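To: Fleet Maintenance List
From: Stores and Workshop Coordination, Narkville Depot
Date: 28 June 2018
Subject: Re: Blade fuses — mixed stock in the service vehicles

Dear colleagues,

Thank you to those who replied to the earlier message on this matter. The question from the Prasolura workshop is quoted in full for members who have joined the list in the meantime.

Vidar Wikström wrote:
> Members will recall that in January we agreed to stop issuing loose
> fuses to drivers and to supply a sealed packet for each vehicle.
> At Prasolura we still have 51 vehicles carrying the old tins. The tins
> hold blade fuses of more than one size, mixed together, and in several
> cases the drivers have been choosing a replacement by what will push
> into the socket. I would like to know whether other depots sort by
> colour, by body size or by the rating moulded on the top, and whether
> there is any objection to discarding the old stock altogether.
> I would also appreciate a ruling on clear fuses, which my staff tend
> to put aside as faulty or unmarked.

Our practice at Narkville is to sort first by body size and only then by colour. The two steps should not be reversed. The colour code for the larger blade fuses does not run on from the code for the smaller ones, and a tray arranged by colour alone will bring together fuses of quite different ratings. The rating marked on the body is to be read before any fuse is placed in a compartment, and again before it is fitted. 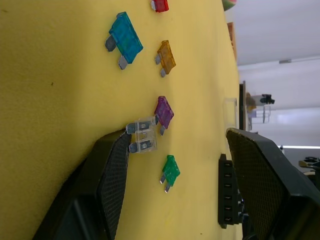 Clear fuses are sound stock and should be retained. In the standard blade range the clear body denotes a rating of its own, and the absence of colour is not a sign of fading or of a manufacturing fault. They are also the easiest of all to inspect: the metal element joining the two prongs can be seen straight through the plastic, whereas with a purple or a green body staff may need to hold the fuse up to a lamp. Where there is any doubt, a continuity test takes a few seconds and settles the question. The size difference Mr. Wikström mentions is also plain enough once the fuses are laid out on a flat surface, as with the big blue one here and the small green one, and we recommend that the tins be tipped out for sorting instead of being picked through by hand.

With regard to disposal, this office would object to discarding the old stock as a whole. Fuses with clean, straight prongs and a legible rating may be returned to the trays. Any fuse with a discoloured body, a bent or corroded prong or an illegible marking is to be scrapped, and the quantity entered on the stores return under the vehicle number.

Depots are reminded that a fuse of higher rating must never be fitted in place of one that has blown, including as a temporary measure to bring a vehicle home. If a replacement of the correct rating blows again, the circuit is to be left isolated and the vehicle reported to the workshop.

Replacement packets may be ordered from the Zúñiga store in cartons of 250. Depots with smaller fleets may share a carton, provided that one of them is named on the order as the receiving depot. Requests for compartment trays should be sent separately — the trays are held at Uso and are not on the same order form.

Yours faithfully,

Stores and Workshop Coordination
Narkville Depot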